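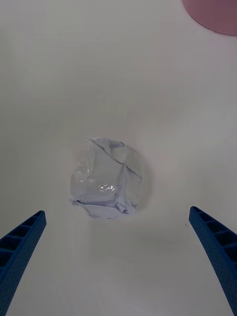

Stamatia Petridis writes that the guidance should not have been closed in August, as the question of hand guiding against remote control remains unsettled.

Category: Teaching by Demonstration > Methods
4 min read | 6 replies | 38 shares

Gizella Tóth
The position of the Rivberg group is unchanged. For thin, crumpled material, demonstrations should be given by remote control. When the arm is guided by hand, the operator's own force enters the record, and the fingers are pressed harder than the task requires.

S_Petridis
I cannot agree. Our operators at Hernent taught the same pick by hand and by remote control. By hand, they slowed down before closing the fingers. By remote control, they tended to close early and correct afterwards, and the corrections were learned as well.

lamptey_desk
May I ask how many demonstrations were kept?

S_Petridis
We recorded 2,224 and kept 536. Any attempt with a second grasp was removed.

Gizella Tóth
That is a severe filter. Second grasps should be retained and marked. A robot which has only been shown clean picks has no means of recovering from a poor one.

fuko_user
Members may wish to note that pale film on a white surface is difficult to judge on a monitor. Our trainees practise for up to 38 minutes before recording begins.

S_Petridis
I accept the point on visibility. I do not accept the retention of second grasps, and would ask that both views be entered in the guidance.

lamptey_desk
Both will be entered. Comments on the draft wording may be posted until noon on Monday.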